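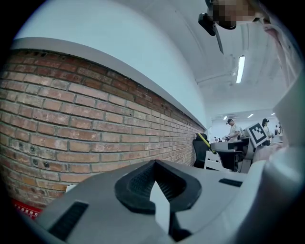 As noites claras do vale do Penner

Quem segue as traças de Stostgate aprende a dormir menos e a olhar de outra maneira para a lâmpada da varanda

Às onze e meia da noite, no quintal de uma casa em Ponness, um lençol branco está pendurado entre duas cordas. Atrás dele há uma lâmpada, e à frente cinco pessoas com casacos grossos, embora seja julho. Durante muito tempo não acontece nada. Depois chega a primeira traça, bate duas vezes no pano e fica quieta, com as asas abertas, como se tivesse sido ali colocada com um alfinete.

Ninguém fala alto. Um rapaz de botas de borracha aproxima uma régua, a vizinha dele fotografa, e uma terceira pessoa escreve a hora num caderno. O nome da espécie fica para depois. Esta é uma das regras do projeto Hidanis, e os participantes repetem-na com certo orgulho: primeiro a fotografia, depois a opinião.

O Hidanis nasceu de uma pergunta bastante simples. A vila de Stostgate decidiu trocar a iluminação das suas ruas, e alguns moradores quiseram saber se as borboletas noturnas do vale iam notar a diferença. Para responder era preciso conhecer primeiro as que já lá estavam, e sobre isso existia muito pouco: uma coleção antiga numa caixa de vidro na escola, com etiquetas quase ilegíveis, e a memória dos mais velhos, que falavam de verões em que não se podia jantar com a janela aberta.

Lucie McKinnon veio viver para Stostgate por outros motivos e não pensava em insetos. Trabalhava com mapas. Hoje é ela quem reúne os cadernos, corrige as localizações e telefona às pessoas que se esquecem de enviar os registos. «Eu tinha medo de traças», conta. «Em criança saía da casa de banho se houvesse uma. Agora fico aborrecida quando não há.»

No verão passado, os participantes enviaram 3118 registos. Neste, com a época ainda a meio, já são 3701. Lucie pede prudência com a comparação. Há mais gente a observar, as noites foram mais quentes, e uma família de Ponness passou a ligar a armadilha também aos domingos. «Mais registos não quer dizer mais traças», explica. «Às vezes quer dizer mais café.»

Por isso o projeto dá grande importância ao esforço. Cada caderno indica a que horas a luz foi acesa e apagada, se havia vento, se a lua estava coberta. Também se anotam as noites sem visitas, e é aqui que os principiantes costumam falhar. Parece-lhes inútil enviar uma folha vazia. Mas uma noite vazia, com hora e temperatura, vale tanto para o mapa como uma noite cheia, e sem ela o vale pareceria muito mais povoado do que é.

Atualmente há 21 pontos de observação entre a vila e a margem do Penner. Três ficam em ruas onde a luz já foi mudada. Os outros dividem-se entre hortas, quintais e um pátio de oficina cujo dono, mecânico, apanhou a traça mais rara do ano com um copo de iogurte. A fotografia saiu tremida. Foi preciso esperar pela segunda visita, nove noites depois, para que o registo fosse aceite.

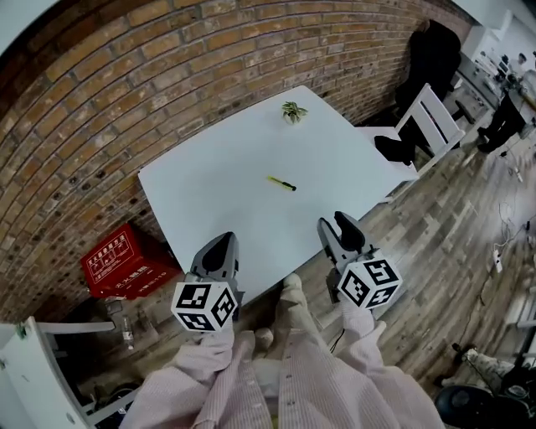 Identificar é a parte lenta do trabalho. Duas espécies podem distinguir-se por uma linha mais curva na asa anterior, ou por uma mancha que num exemplar velho já perdeu as escamas. Nas sessões de sexta-feira aprende-se a não confiar demasiado na cor, que engana com a luz, e a procurar antes o desenho. Muitas traças têm manchas claras e escuras que interrompem o contorno do corpo, e o olho, que espera uma forma inteira, passa por cima. Para compreender o efeito basta olhar para a pequena planta em cima da mesa branca, com as suas folhas verdes e brancas: de longe, as partes claras separam-se das escuras, e torna-se difícil dizer onde uma folha acaba e a outra começa. Numa casca de árvore, com bege e castanho em vez de verde, uma traça pousada consegue a mesma coisa.

As lagartas são outro capítulo, e bastante mais popular entre as crianças. Não vêm à luz, é preciso procurá-las de dia, folha por folha, e saber o nome da planta ajuda mais do que ter boa vista. Uma lagarta grande de esfinge numa epilóbio da margem provocou, no início da época, uma pequena peregrinação. Alguém pôs um pau com uma fita para marcar o sítio. Na manhã seguinte a lagarta já tinha ido embora e a fita ainda lá está.

Há também quem não goste do projeto, ou pelo menos da luz. Um morador de Ponness queixou-se de que a lâmpada do vizinho entrava no quarto da filha. A armadilha foi mudada para o outro lado da casa, e a série de dados daquele ponto teve de recomeçar do zero. Lucie não esconde que isto lhe custou. Mas acha que ele tinha razão: um estudo sobre os efeitos da iluminação não pode tirar o sono a uma criança.

E a pergunta inicial? Por enquanto fica sem resposta. Nas três ruas com luz nova chegam menos traças ao lençol, mas essas ruas também têm menos árvores, e os jardins foram cortados muito baixo em maio. Lucie quer pelo menos mais dois verões antes de escrever qualquer coisa à câmara. Recusa mostrar os gráficos provisórios, mesmo aos participantes, porque teme que as pessoas comecem a ver aquilo que esperam ver.

Quem quiser começar não precisa de uma armadilha. Uma luz exterior, um pano claro e um caderno servem para as primeiras noites. Convém escolher uma hora fixa e mantê-la, mesmo quando chove um pouco, e fotografar cada animal de cima e sem flash — as escamas refletem a luz e o desenho perde-se. No fim apaga-se a lâmpada e sacode-se o pano com cuidado junto de um arbusto, para que as traças tenham onde esconder-se antes de os pássaros acordarem.

No quintal de Ponness, à uma e vinte, a vizinha fecha o caderno. Na última linha escreveu «vento fraco, céu coberto» e, entre parênteses, um nome latino com ponto de interrogação. O rapaz das botas já enrola as cordas.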